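Operations News – June
Recording Work at the Pennington Site: What Changes for Staff

The tableware handling program at Pennington has completed its first three months. Staff at the other sites have asked what the new duties involve, and whether the arrangement that began here will be extended. The following note has been prepared by the Operations Office in response.

Until this spring, the Pennington team sorted returned tableware entirely by hand for the Remata catering contract. Sorting is repetitive work, and the annual staff survey has for several years named it as the task most likely to cause sore wrists and tired shoulders. The company has therefore agreed with Beretti, its automation partner, to prepare for a sorting arm on the returns line. Before an arm can be installed, it must learn how people pick up and put down small items of different shapes. That learning depends on recordings made by our own employees.

Thirty-one members of staff have been trained to make these recordings. They work with a pair of hand-held grippers, one for each hand, and carry out short tasks such as placing a spoon in a holder or setting a pair of chopsticks side by side. Each completed task is saved as one recording. By the end of the reporting period the team had submitted 1411 recordings that passed review.

Sessions take place in ordinary rooms and kitchens as well as on the returns line. Beretti has advised that recordings made only at a bare steel bench are of limited use, as an arm trained on them performs poorly when the light or the surface changes. Patterned cloths, daylight from a window and everyday household items are all welcome.

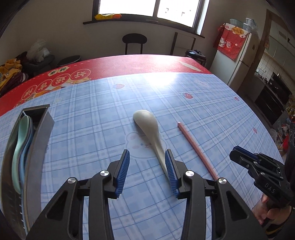
Changes to the working day

Recording duties are limited to 3 hours in any shift, with a break after each hour. The remainder of the shift is spent on regular duties. Employees on recording duty keep their existing job title, grade and shift allowance, and time spent recording counts as normal working time in every respect.

Doğukan Altıntaş has been appointed recording lead for the site. He was a returns line operator before taking up the post and remains a member of the returns team. His responsibilities include the session schedule, the care of the grippers and the first review of each day's recordings.

Mr. Altıntaş reports that most operators needed several sessions before the grippers felt natural. "Your fingers know where a spoon is. With the gripper you have to look," he said. "People who had sorted for years were surprised to be slow again for a while – it passes." He has asked that new operators start with spoons and move on to chopsticks later, because a thin, round item is harder to hold level between the finger pads.

Questions raised by staff

The most frequent question concerns jobs. The company has given a written commitment that no position on the returns line will be removed during the trial of the sorting arm. Any later change to staffing will be discussed with employee representatives before a decision is made. Two new roles, line monitor and recording reviewer, will be advertised internally first.

Several employees also asked about privacy. The recordings show hands and surroundings at close range. They are used for training the arm and are not used to measure the speed or performance of any individual. An operator may ask for a recording to be withdrawn by speaking to the recording lead.

Next steps

Recording will continue at Pennington through the summer. The Skirnthorpe site will then begin its own program, with training given by operators from the Pennington team. Staff at Skirnthorpe who wish to be considered should inform their shift supervisor before the end of June. Participation is voluntary at both sites.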